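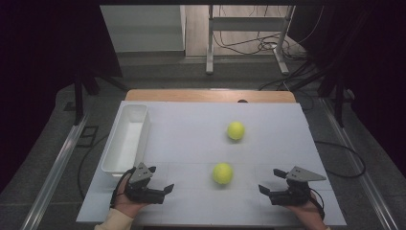
Review: Fistard long storage bin, white

I bought this bin in April, and now I have used it enough to write something useful. The short version is that I am satisfied, with two complaints which I will explain.

First, why I wanted it. We have two dogs and a boy who plays tennis, so in our house the tennis balls are everywhere. They roll under the couch, they stay in the hallway, and one time my wife stepped on one with the laundry in her arms. Before, we kept them in a cloth bag. A cloth bag is cheap, but it falls down on its side and the balls come out again. I was looking for a bin with hard walls and an open top, narrow enough to stand beside the shoes.

The Fistard is a rectangle, long and not wide. The plastic is white and glossy. The walls go a little inward toward the bottom, so if you buy more than one, you can put them one inside the other when they are empty. The inside is smooth and the bottom is flat. I like this very much, because my previous plastic box from Mamo had ribs on the bottom, and all the sand and dog hair was collecting between them. The Fistard I wipe with a damp cloth and it is finished.

It came from the Vamovby online shop, order number ending in 3706, if somebody from the shop is reading. Delivery took 5 days to Trurkcombe. The carton had a bad corner but the bin inside was fine.

Now the complaints.

The first one is the colour. The photos in the shop made me think it would be a warm white, almost cream. It is a bright, cold white, and on our light wooden table it looks a bit like something from a clinic. In the hallway it does not disturb me. Also the glossy surface shows every scratch from certain angles. After three months there are many fine lines on the inside, I suppose from the sand on the balls. They don't catch the dirt, but you will see them.

The second complaint is that there are no handles. The rim is enough to hold when the bin has only balls in it. I tried it also in the garage with garden tools and there I would not recommend it. When it is heavy, you must carry it from underneath with both arms, and the long shape wants to tip to one end. For heavy things, please look for another model.

About noise: a tennis ball dropped into it makes a hollow sound, quite loud in the evening. I cut a piece of old felt for the bottom and this solved the problem. The dogs have also learned what the sound means, so the felt was good for two reasons.

The bin has no lid. I wrote to the shop to ask if a lid can be bought separately, and they answered the next morning that it is not planned. For balls I don't need one. If you want to store clothes or paper, the dust will go in.

The price was 97 dollars for a set of 3. I thought this was too much for plastic, and I still think they could sell one piece alone. But the second bin now holds the leashes and brushes, and the third is under the sink with the cleaning cloths, so they are all in use.

I would buy it again, but in grey, if they ever make it.

Saulius Rozīte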